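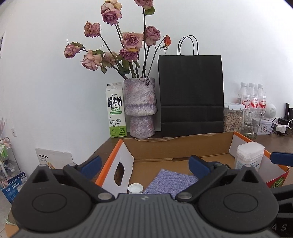

Mahmoud Cherkaoui began tuning vibraphones in a rented unit in Barkcombe and still does most of the work himself. He plays as well, usually in a trio with bass and drums, but the repair bench takes up the greater part of his week. We spoke on Dec 16, 2019, between two jobs, and the talk stayed mostly on bars, cord and motors.

A jazz vibraphone normally covers three octaves, F to F. Cherkaoui says the bars go out of tune less often than owners believe. "People bring me an instrument and say the top octave is sharp. I measure it and the bars are where they were when they left the factory. The resonators are the problem. The room is cold, the air column drops in pitch, the bar doesn't drop as much, and the note gets thin."

He checks each bar at three partials. The fundamental is adjusted by removing metal from the center of the underside, and the second partial, two octaves higher, by removing it nearer the ends of the arch. Removing metal from the middle lowers the pitch. Raising it means taking material off the ends of the bar, and he prefers to avoid that. "You can see it from the front. The line of the bars is no longer straight. I will do it if the player asks, but I ask them twice."

Most of his income comes from dampers. The felt on a well-used instrument hardens along the line where it meets the bars, and the pedal then has to be pressed further for the same release. He replaces the full strip and sets the spring so that the dampers clear both rows with 2 mm of pedal play at the top. "Half pedaling is where you hear bad felt. Full on and full off will work with almost anything."

The motor question divides his customers. Older players want the fans turning slowly on ballads, and many of the younger ones have the motor taken out to save weight. Cherkaoui keeps his own connected and rarely switches it on. For the recording the trio made in May at a hall in Londcombe he left the fans parked vertical on every track except a waltz, "Waweru," where they ran at 60 revolutions per minute. "One turn a second. It's in three, so it never lines up with the bar, and I wanted that."

The hall was chosen for its floor, which is timber over a void and gives the double bass some support without an amplifier. The trio set up in a close triangle with no screens. Two microphones stood over the vibraphone at a height he settled on after a morning of trials, higher than the engineer had asked for. "If they're close, you get mallet and no note. Bass players have the same argument about the bridge."

They recorded 14 takes over the session and kept nine for the album, called Anance. None was edited. He accepts that this left some errors in place, among them a damped note in the second chorus of the opening track that should have rung through the bar line.

On mallets he is brief. He uses medium cord on rattan handles, four at a time in the Burton grip, and rewraps them when the cord starts to fray. He has 33 pairs on a rack and plays with four of them. The others are kept for customers to try on a repaired instrument before they take it home.

He has no plans to tour the album. There are two club dates in the new year, both within driving distance, as the instrument takes him forty minutes to break down and he will not let anyone else fold the frame.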